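Search the forum Search

Kamari right hand losing grip, recalibrate or re-tendon?

whenare
Right hand on our Kamari has started letting bottles roll out when it picks them lying down. Left is fine. I've run the finger calibration 5 times and it passes every time. Hollis say pass means pass. I don't believe them.

shona_c
A pass only tells you the fingers reach their end stops with no load on. Check the tendon tension before you touch anything else. Ours had gone slack after 90 hours.

ellutholm_giang
Disagree. Everybody blames tendons. Did you re-zero the wrist after the March update? If the wrist is 2 degrees out the hand comes down crooked and you'd swear it was the fingers.

whenare
Wrist re-zeroed twice, no change. And why would an update only hurt one side?

shona_c
Quite. Tendons.

L Hapeta
Before anyone opens a hand up: what's it picking from? We chased a "weak grip" for over 6 weeks and it was a shiny bench top. New mat, fault gone. I'd want to see it on a mat before paying for a tendon kit.

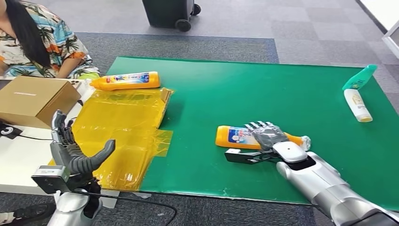

Handling Cell Team, Ellutholm

ellutholm_giang
Our bench, green mat, right hand with its fingers over an orange bottle lying on its side. Same hand model as yours. I haven't had the covers off it.

whenare
One grab proves very little, Giang. What does it do on the fiftieth?

ellutholm_giang
Fair. I'll log a run and post the finger currents. Still say check the wrist.

shona_c
Log them with the hand warm, please. Cold figures are no use to anyone.

Contact the moderators | Back to top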